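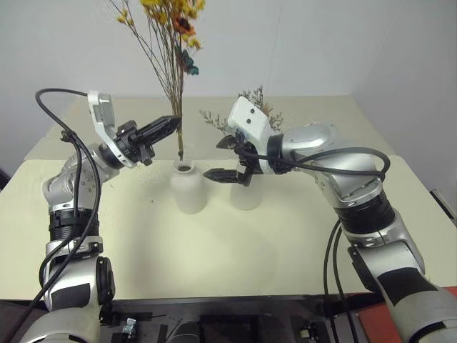 Posted by Halfdan Riis | Saturday, 6:40 am | Filed under: house, complaining

Up since five. Couldn't sleep, the upstairs radiator is doing the knocking thing again. Bled it twice. Still knocking.

So, the move. Eleven boxes left in the hallway and I have stopped seeing them. Walk around them like furniture. One says KITCHEN MISC and I'm scared of it.

Things done this week:
Gas account switched over. 27 minutes on hold with Braseo, then a very nice woman fixed it in two.
Deposit back from the old place, minus 148 for "cleaning". I cleaned that oven on my knees. Letter is going out Monday if I can find teh printer cable.
Library card!
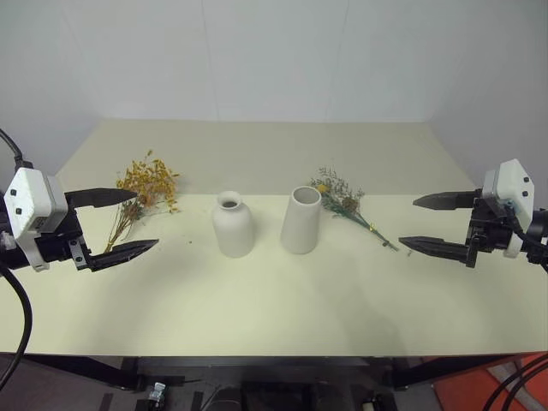 Not done: curtains, the bathroom lock, telling my mother she can't stay at Christmas becuase there is no second bed. Looked at a sofa bed at Undelora, 870 before delivery. No. Sat on it for a while anyway. Comfortable, annoyingly.

The street is good though. Bakery on the corner opens at six, guy next door lent me a ladder before I'd even told him my name. Need to give it back. And the bus to Salinas stops right outside, so no more walking up that hill in December with wet shoes.

Ok, coffee, then the box. Maybe a different box.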